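Textile Care and Handling, Unit 4
Folding and pressing small cloths
Course tutor: Gorazd Kovačević
Workroom 2, Wednesday group

Read these notes before the practical. The first part covers the surface you work on, the second covers the fold itself, and the last part is what you hand in.

1. The working surface

Most faults in a folded cloth begin with what is underneath it. A bare table is hard and slippery, and a light cloth slides about as you smooth it. A padded surface with a fabric cover holds the cloth still. The cover has its own problem, though: if it is not pulled tight it wrinkles, and the wrinkles travel towards whichever edge is loose. Press on top of a ridge and you will put a line into the cloth that was not there before.

Before you start, run the flat of your hand from the middle of the cover out to each side. Tuck the spare fabric under. Take pens, chalk and pins off the surface. Small creases in the cover do not matter for folding practice, but they do matter for pressing.

The covers in the workroom are from Groren and are washed at 40 once a month. If yours is marked, swap it at the cupboard and write it in the book.

2. Opening out a crumpled cloth

Students tend to pull at the first bit of cloth they can reach. This tightens the heap. Look for a corner first. On a loose heap there is nearly always one lying free at the side, and the rest of the cloth will follow it.
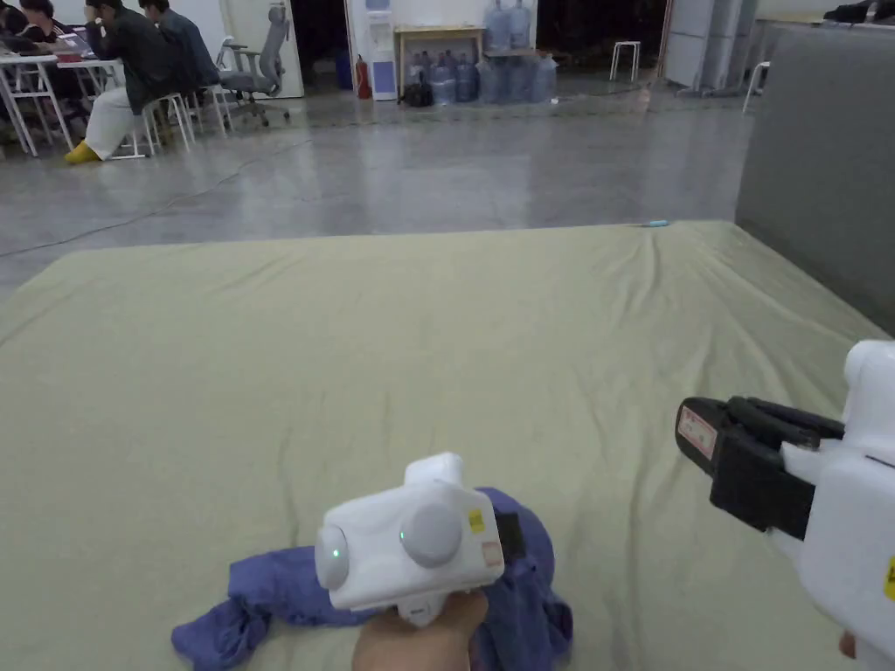 Once you have the corner, lift it a little way and let the weight of the cloth do some of the work. Follow the hem along with your other hand until you reach the next corner. Now you have one full edge. Hold it straight, lower the cloth and draw it towards you so that it opens as it lands. If a fold stays trapped underneath, lift that side again and lay it back down. Rubbing it flat from above only sets the crease.

Plain coloured cloths are harder than checked or striped ones, as there is no line to follow. Use the hem as your guide.

3. The fold

Bring the far edge to the near edge and match the corners before you smooth anything. Smooth from the fold outwards. Turn the cloth a quarter turn and repeat. For the Prurport fold, which we use for display, the second fold stops a finger's width short so that the lower hem shows.

Thick cloths will not lie flat after a third fold - leave them at two.

4. To hand in

Fold the same cloth five times and note where it went wrong each time. One side of paper is enough. Background reading is in Georgiev, page 341 onwards. The practical lasts 90 minutes and you may leave when your table is clear.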